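Careers > Open Calls > Household Task Demonstrations

About | Research | Careers | Participants | Contact

Call for Demonstrators: Kitchen Tabletop Tasks
Stirnodside site, Gristport

Brerkeo invites applications from adults who wish to serve as paid demonstrators in the Mousavi program. The program gathers examples of ordinary kitchen work, from which a learning system is trained to handle and put away dishes. Demonstrators guide a robot arm by hand controls through short tasks at a table. No background in engineering is required.
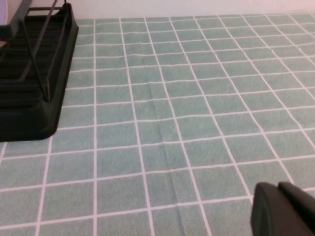

Table workspace with dish rack, seen from the wrist camera.

Each demonstrator will be asked to complete 262 recorded examples over the length of the appointment. Sessions last 2 hours and begin at 9:00 a.m. or 1:30 p.m. Training is provided during the first session and is paid at the same rate as all later sessions.

Duties

Demonstrators will set out the items named on the task card, carry out the task at a steady pace, and mark each example as complete or incomplete. Incomplete examples are kept and must not be deleted. Demonstrators will also enter a short written note whenever an item is dropped or a task is stopped early.
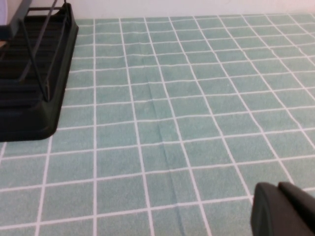
Consistency between examples is a central requirement of the work. Before recording begins, the demonstrator checks the workspace against the instructions for that task set. In the set used for training new demonstrators, the black dish rack stands at the far left of the green checked cloth, and the area to its right is clear of dishes. The fold down the middle of the cloth may be left as it is, but the rack may not be moved unless the task card calls for it.

Requirements

Applicants must be 18 or older, able to sit or stand at a table for a full session, and able to read written instructions in English. Left-handed applicants are encouraged to apply. Current employees of Brerkeo are not eligible.

Terms

Compensation is $59 per session, paid every two weeks. Demonstrators who complete the full number of examples receive a further payment of $600. Appointments begin in October.

To apply, submit the participant form and a list of available session times to Kamran Shojaei, Demonstration Program, Brerkeo, Stirnodside, Gristport. Selected applicants will be contacted to arrange a site visit before an offer is made.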